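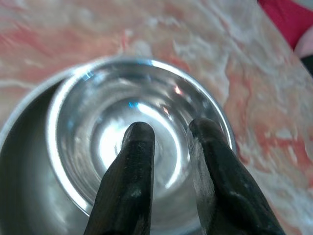

Figure 3. Wrist view during hand guiding, with both fingers open inside the rim of the steel bowl.

3.2 Collecting the demonstrations

We compared 2 ways of showing the table-laying task to the robot. In hand guiding, the teacher holds the arm and moves it directly. In remote control, the teacher sits in the next room and drives the arm through the Zellar console. Each teacher gave 100 demonstrations in each mode, divided over 5 days, and the recording was finished in September. The polished bowl was the most difficult object for both modes, as its reflections change strongly when the wrist moves. In remote control the teachers approached it more slowly, and they often stopped above the rim before they decided where to grasp. We did not remove these stops from the data.

Between two demonstrations the arm is free to travel, and the wrist camera then records mostly the marble floor. Such parts carry no grasp, but we kept them in the first training set.
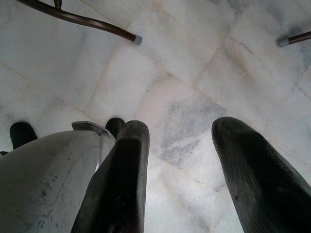
Enikő Kiss objected to this choice when she read the first draft, and wrote that a policy which learns from travelling will also learn to wander, so that the teacher should mark the start of each demonstration by a button. We followed her advice for the second training set. The effect of it is given in Section 4.

The head camera was used as a second input in both modes. It shows the bowl, the cup, the spoon and the fork together, and the teachers in remote control looked at it more than at the wrist view.

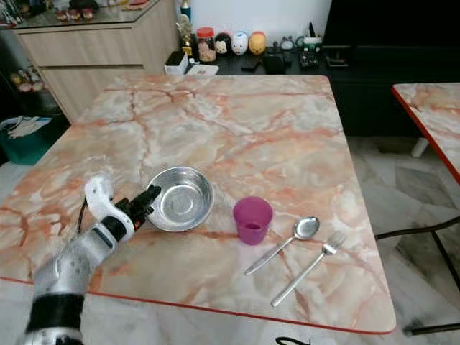
In the opinion of Ilari Halonen, the teacher should not be given a view which the policy does not have, for then the person solves an easier problem than the robot. We agree with this in part. Both views were given to the policy, but the teacher could also hear the motors, and we have not measured how much this sound helped.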